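The evening shift at Drulby used to end with a sweep of the kitting tables. Whatever the day had left behind went back into its rack before the line restarted at 7, and the job fell to whoever had the fewest open orders. Since March, part of that sweep has belonged to Valiver, a two-arm cell that the plant bought through the integrator Dillitz.
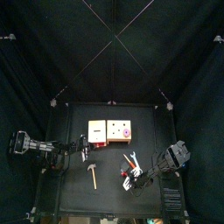
Training took up most of the technicians' time in the first months. Drulby moved 11 assemblers into half-time operator roles, and their working day now divides between the line and the cell. An operator lays out a task, guides the arms through it, resets the mat and starts over. Layouts are deliberately plain: a hammer on open mat, a screwdriver and wrench lying nearly parallel by the right gripper, two wooden boxes behind them. Small changes in angle matter more than new objects.

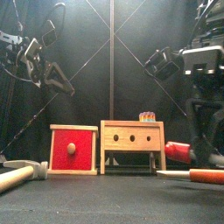 Both arms over the mat, with the red-fronted drawer box and the bench between them.

The log stood at 649 accepted runs in December. Rejected runs are kept too, tagged by cause, and the tagging is done by the operators. Under the old job grades that work had no code, so it was paid as assembly. Prasertsri, the consultancy that redrew the grades, put it one step higher and capped guided sessions at two hours, after complaints of sore wrists.

Hand sorting continues for anything oily or under 11 millimeters.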